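Expansion slot

An expansion slot is a long, narrow connector on a computer's main board into which a separate circuit board can be pushed. The separate board is called an expansion card, an add-in card or simply a card. It adds something the main board doesn't provide, such as better graphics, extra network ports, sound, or more places to attach drives. The slot carries data between the card and the rest of the computer and, in nearly all designs, supplies the card with electrical power as well.

Slots are found mostly in desktop computers, workstations and servers. Laptops and tablets have little room for full-size cards and use small sockets instead, or do without.

Contents
1 Purpose
2 Construction
3 Main types
4 Lanes and sizes
5 Power
6 Fitting and removing cards
7 Common faults
8 Decline in home computers
9 See also

Purpose

Early small computers were often sold with very little on the main board. A buyer who wanted a printer port, a disk controller or a colour display bought a card for each. This kept the price of the basic machine low and let other firms make parts for it. It also meant that a computer could be changed over its life without replacing the whole thing.

As chips became cheaper, more of these functions moved on to the main board itself. Sound, networking and drive connections are now built in on most desktop boards, and many processors include graphics. Slots are still used where the built-in part is not good enough, where it has failed, or where the job is too unusual for a board maker to cater for. Examples include capture cards for video, cards for laboratory instruments, and old-style serial ports for factory equipment.

Construction

A typical slot is a plastic moulding soldered to the main board. Inside it are two facing rows of sprung metal contacts. The card has a matching strip along its lower edge, with flat contacts on both sides, usually plated with a thin layer of gold to resist tarnish. When the card is pushed home, each spring presses against one of the flat contacts.

Most slots have a solid bar, or key, part of the way along. It lines up with a notch in the card and stops the wrong kind of card being fitted, or the right kind being fitted backwards. Longer slots often have a catch at one end to hold heavy cards in place.

The slots are set in parallel near the rear edge of the board, so that the metal bracket on each card meets an opening in the back of the case. Openings that are not in use are closed with blanking plates. Some plates are solid and some are pierced to let air through.

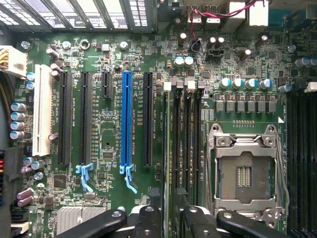 Can a short card be used in a longer slot?

With PCI Express, a short card will work in any longer slot of the same family, and the unused contacts are simply left empty. With the older types the card and slot must be of matching kinds.

Main types

ISA was the usual slot in personal computers of the 1980s. It was slow by later standards, and many cards had to be set up by hand with small switches or jumpers. Two cards given the same settings would often stop each other working, and sorting this out was a regular chore for owners.

PCI replaced it during the 1990s. It was faster, and the computer could find the cards and share out resources by itself. All the cards on a PCI bus share the same set of wires, so a busy card can slow down the others.

AGP was a single slot meant only for graphics cards. It gave the graphics card its own path to memory and came in several speeds and voltages, not all of which would work together. It dropped out of new boards during the 2000s.

PCI Express, often shortened to PCIe, is the type in general use now. In spite of the name it works quite differently from PCI. Each slot has its own link, and data is sent one bit after another over pairs of wires at high speed. Newer versions of the standard are designed to work with older cards, at the highest speed both sides can manage.

Lanes and sizes

A PCI Express link is made up of lanes. Each lane can send and receive at the same time. Slots are commonly made in lengths for one, four, eight and sixteen lanes, written x1, x4, x8 and x16 and spoken as "by one", "by four" and so on.

The length of the slot does not always match the number of lanes connected to it. A board may have 2 slots of full length, only one of which has all its lanes wired. The board's manual normally gives the true figure. On some boards, filling one slot also turns off another, or disables a drive socket that shares the same lanes.

Power

A full-length PCI Express slot can supply up to 75 watts to a graphics card. Cards that need more have extra sockets for cables from the power supply. Shorter slots are generally limited to less. Power cables should be made for the supply in question, as plugs that look alike can be wired differently at the supply end.

Fitting and removing cards

The computer is shut down and unplugged first. The person doing the work should touch bare metal on the case, or wear an earthed wrist strap, as static electricity can damage chips without any visible spark.

The blanking plate behind the slot is taken out. The card is held by its edges, lined up with the slot and pressed down evenly until it is fully seated. The bracket is then fixed with a screw or clip. To remove a card, the bracket is freed, the end catch is opened if there is one, and the card is drawn straight up. Pulling hard while the catch is closed can crack the slot or lift it from the board.

Common faults

Poor seating is a frequent cause of trouble. A card may not be found at all, or may work until the case is moved. Taking it out and refitting it is often enough. Dust in the slot can be blown out with dry compressed air.

Heavy graphics cards can sag over time and strain the slot. Props and reinforced slots are sold to prevent this. Bent contacts are hard to repair, and it is usually simpler to use another slot.

Decline in home computers

Many home computers are now used for years without a card ever being added. External connections such as USB have taken over much of the work once done by cards, and smaller cases leave space for one or two slots at most. In servers and workstations the slot remains in everyday use.

See also

Motherboard
Computer bus
Riser card
Graphics card
Computer case

This page was last edited on Aug 11, 2023.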